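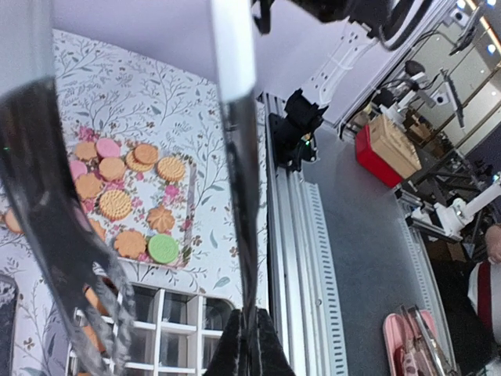
Priston is a word list, or really a big messy pile of words people use for food at home, and this is the readme I kept promising to write. I started it after a long argument with Napaporn Khamphan over what you call the end slice of a loaf (I say heel, she says nobby, we're still not speaking on the matter). The entries are all household words, so you get plenty of things like the rectangular tray with pink flowers round its border, sitting on a white surface with a flowery print of its own, which in my family would be "the good tray" whatever it was made of. Other families sent in "the biscuit tray", "the poorly tray" and, from one household, just "Doris". All of them are in the file!

Filed under: Words, Home Stuff, Free Downloads
11 comments | Share this

What's in it

A bit over 2,000 entries at the moment, in one plain CSV. Every row is one word or phrase as one person gave it to me, so if four people all say "dinner" for the midday meal you'll find four rows. I did think about merging them and then I thought no, somebody will want to know who said what, and it's much easier to squash rows together later than to pull them apart again.

The columns are:

- word: exactly as it was sent, odd spellings and all
- meaning: what the sender told me it means, lightly tidied
- where: town or county, or blank if they'd rather not say
- heard_from: gran, dad, school, neighbour, that sort of thing
- still_used: yes, no, or sometimes
- notes: anything that wouldn't fit elsewhere (some of these are long, sorry, and one is a recipe for bread pudding)

How I got the words

Mostly by asking! I put a form up in October and Tülin Ersoy passed it round her choir, which got me the first big batch. Then Hüsnü Kurtuluş typed up a shoebox of recipe cards from his mum's kitchen, and those are the rows with "cards" in the notes. His mum had three different words for burnt rice, depending on how burnt, and I've kept all three with her gradings.

The form asks for words in 24 little groups, such as bread, leftovers, cutlery, being hungry, being full, and drinks before bed. You could skip any you liked. Hardly anyone skipped leftovers. If you only look at one group, look at that one, because there are words in there for every possible state of a cold potato.

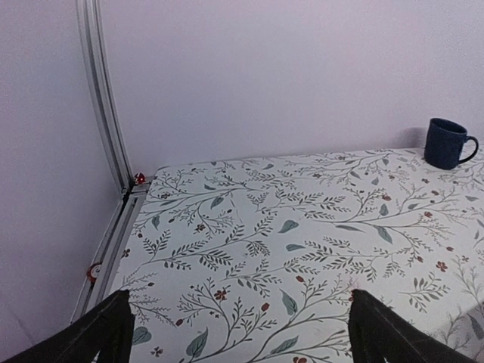 Things to watch out for

The "where" column is a bit wonky. Some people put where they live now and some put where they grew up, and I didn't spot that my question could be read both ways until the choir batch was already in. Fadime Yazıcı wrote back to everyone she could and fixed 50 of them (thank you, Fadime), and the rest I've left alone. Please don't draw a map from it and then tell me the whole of Kent says "nunch".

Mugs, cups and beakers are also a muddle. The form had one group for the lot, and half the senders were naming the thing while the other half were naming the tea. I've marked the ones I'm sure about. The others have a question mark in the notes column.

There are a few rude ones. They're marked "rude" in the notes, so you can filter them out if you're using this with children, but do check yourself as my idea of rude might not be yours.

Opening the file

It's saved as UTF-8. If the accents come out as gibberish in your spreadsheet, use the import menu and pick UTF-8 there instead of double clicking. Tahsin Paul has made a tiny search page for it called Briro, which runs in your browser and is much nicer than scrolling. It doesn't do the notes column yet.

Using it

Do what you like with it, including selling tea towels. A mention of Priston would be lovely. If you find a mistake, send me the row number and what it ought to say. New words are very welcome too, one per line, and tell me who you got it from.

Still to do: the pickles group, and a proper reply to the lady with the bread pudding.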